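4. Setting up the student microscope

This section covers first-time setup of the Pathak student microscope in a teaching lab. Read it through before the first class. For care of the lenses, see Section 7.

4.1 Placing the instrument

1. Choose a level bench that does not shake when people walk past.
2. Lift the microscope by the arm with one hand and support the base with the other.
3. Set it down at least a hand's width from the bench edge, with the eyepiece facing the student.
4. Route the power cord along the back of the bench. Do not let it hang over the front.

CAUTION: Never lift the microscope by the stage or the eyepiece tube. Damage caused this way is not covered by the warranty.

Allow the instrument to reach room temperature before use. A microscope brought in from a cold storeroom may fog on the inside, and wiping the outer lens will not clear it. Leave the dust cover off during this time.
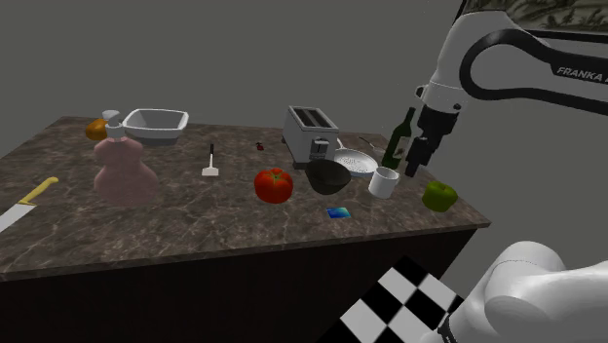 Once the fog has cleared, plug in the lamp and turn the brightness dial to its lowest setting before switching on. The lamp is rated for 4,000 hours at medium brightness. Running it at full brightness shortens its life.

4.2 First focus

1. Turn the nosepiece until the lowest-power objective clicks into place.
2. Lower the stage fully with the coarse knob.
3. Place a prepared slide under the clips, cover glass up.
4. Look from the side and raise the stage until the slide is close to the objective without touching it.
5. Look through the eyepiece and lower the stage slowly until the specimen appears.
6. Sharpen the view with the fine knob.
7. Adjust the diaphragm until the edges of the specimen are clear.

NOTE: If the field is dark on one side, the nosepiece has not clicked fully into place. Turn it slightly in both directions and check again.

CAUTION: Do not use the coarse knob with the highest-power objective – the lens can break the slide.

4.3 Cleaning between classes

Use lens paper and a solution of 70 percent alcohol. Put one drop on the paper, never on the lens. Wipe the stage with a soft cloth and let it dry before fitting the dust cover.

4.4 Workshop kits

Schools using the Gekville teacher workshop kit receive 4 microscopes and one box of prepared slides. Check the contents against the packing list and report missing parts to Rekha Semwal at the Sindolville service desk, extension 666. Quote the serial number from the underside of the base.

Section revised Aug 3, 2024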